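December 5, 2021

Glaze room and sitting corner, second session on the blue bowls. 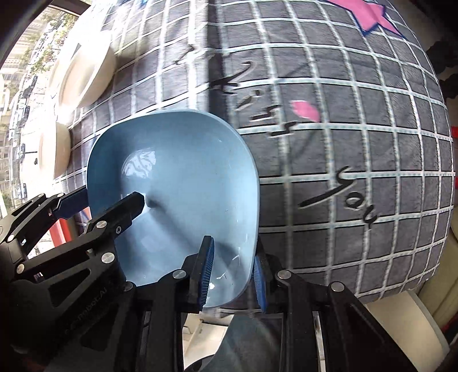 Left over from last time: decide whether the light blue stays as it is for the Gulbridge set, get the shelf by the window sorted, and write down the firing notes before I lose the scrap of paper they are on. Did the first two. The third is this page.

**The blue**

Still the Oltow base with our own stain mixed in. Batch 1354 is the one I like. Batch 1556 came out a shade grayer on the test tiles and Teodoro thinks it is the water, I think it is the stain not being sieved long enough. We agreed to stop arguing and mix a small fresh lot with the stain put through the fine mesh twice. If that one matches 1354, it was the sieving.

The gloss is where we want it. It picks up every lamp in the room, so judging the color under the ceiling lights is a waste of time. Turn the bowl until the white reflections slide off the part you are looking at, or take it over to the window. I did both and got the same answer, so I am happy to call the color settled for 1354.

Faint streaks on the inside walls. I don't mind them on a bowl that will hold fruit or keys. Jhonatan does mind them, and he is the one who has to talk to Sánchez about the order, so it goes on the list. Things to try, one at a time:

- slightly thinner glaze, two pours with a full dry between them
- pour and roll faster, empty in one go
- wipe the inside with a damp sponge right before pouring (dust is my guess)

Please don't try all of them on the same piece. We did that in March and learned nothing from it.

**Shape**

The rounded-square outline is staying. I went back through the old sketches and the first version had much tighter corners. The glaze pooled in them and the sponge never got in properly. With the soft corners it cleans up easily and still looks square enough next to the plates. The plaster form for the old version can go to the back of the cupboard. Don't throw it out, I may want it for a tray.

Rim: keep it plain. Teodoro tried a bare rim on one of the small ones and it looked good for a day, then it started showing finger marks. Glaze over the edge, all the way around, and check by running a thumb over it — any rough spot and it goes in the seconds box.

Stacking is still undecided. The corners want to line up and if they don't, the bowls rock. A sheet of thin foam between them sorts that out for shipping but people at home won't bother. Ask Gulbridge if they even plan to show them stacked.

**Sitting corner**

The dark gray plush cushion with the white grid lines is staying in here. I meant to take it home and have changed my mind, for a dull reason: it is the best background we have for looking at the pale pieces. The light blue stands out clearly against it. Against the cream wall I kept reading the color as greener than it is.

Drawbacks: it is fuzzy and it holds dust. Shake it outside, never in the glaze room. No unfired work near it at all, the fluff gets into everything. Fired pieces only, and wipe them afterward before they go back on the shelf.

Jhonatan wants a second one in plain gray so the lines don't distract. Fine by me if he finds it. The squares do help a bit when I want to see if a rim is level, but I could do the same with a strip of tape.

**Shelf by the window**

Moved the test tiles to the top, finished bowls in the middle, seconds at the bottom. Labels are pencil on masking tape for now. The Grarent cartons are under the table and should stay flat until we need them, they go soft at the folds if you keep making them up and knocking them down.

**Firing notes, copied from the scrap**

Slow start, lid cracked open until the smell is gone, then closed. Hold at top for the usual time. Let it cool overnight and leave the lid alone until morning, even if it feels cool by evening. We can fit up to 3 shelves of bowls if the tall props go at the back.

**Next**

- fresh stain mix, sieved twice, tiles first (me)
- call Sánchez about streaks and whether the sample is still wanted early (Jhonatan)
- order more Oltow base, we are into the last tub (Teodoro)
- new sponge, the yellow one is shedding

Kiln is free after Teodoro's mugs come out. Put the tiles in the middle, same spot as last time, so the comparison is fair.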